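**Junard open storage bin, grey - long-term review**

Bought two of these from Badawi to replace the cardboard trays we had been using for odd parts and offcuts. They came flat on a pallet with an order of shelving, no lids, no labels, no paperwork apart from the delivery note. I paid 7 pounds each on top of the shelving order, which seemed fair for something this plain.

It is a rectangular box with an open top. The back wall is tall and flat, and there is a sloping panel below it that runs down to the floor of the bin. I was not sure about the slope at first. It takes up some room that could be used for storage, but small things slide down to where you can get at them, so I have come round to it.

Ours live on a table at working height and get used most days. Things are dropped in and dragged out again and the bins are hardly ever cleaned.
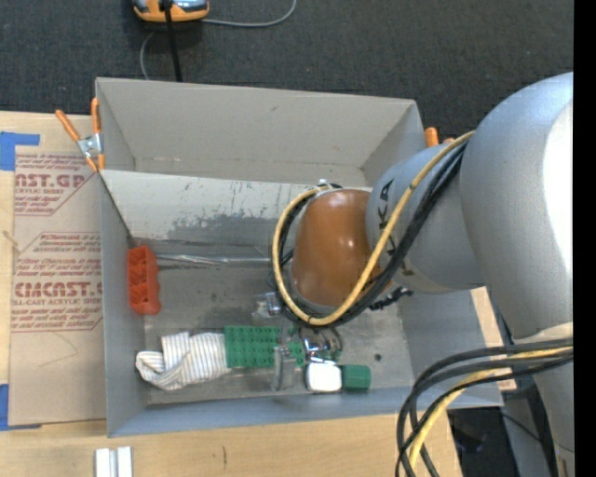
### Wear and marks

The sloping panel has taken the worst of it. It is covered in scrapes, with a dark scuffed patch over the lower half, and the floor is smudged and scratched as well. The back wall still looks plain and tidy apart from a faint small mark. If you want a bin that stays smart, buy a darker one. For a workbench I don't mind.

I have tried washing the other one with warm water and washing-up liquid. The smudges came off, the scratches obviously did not.

### Size

Long thin pieces are fine laid across the floor. Taller plastic parts stand well enough against the side wall. I would not fill it to the top, as it gets awkward to carry - there are no proper handles, only the rim.

### Compared with the Drikden

We had a Drikden bin before. It was lighter and had a lip at the front that caught on sleeves. The Junard is heavier and sits more firmly on a smooth table. The Drikden did stack better when empty.

### Would I buy it again

Yes, at the same price. Four stars, one off for the lack of handles. Badawi delivered in 2 days.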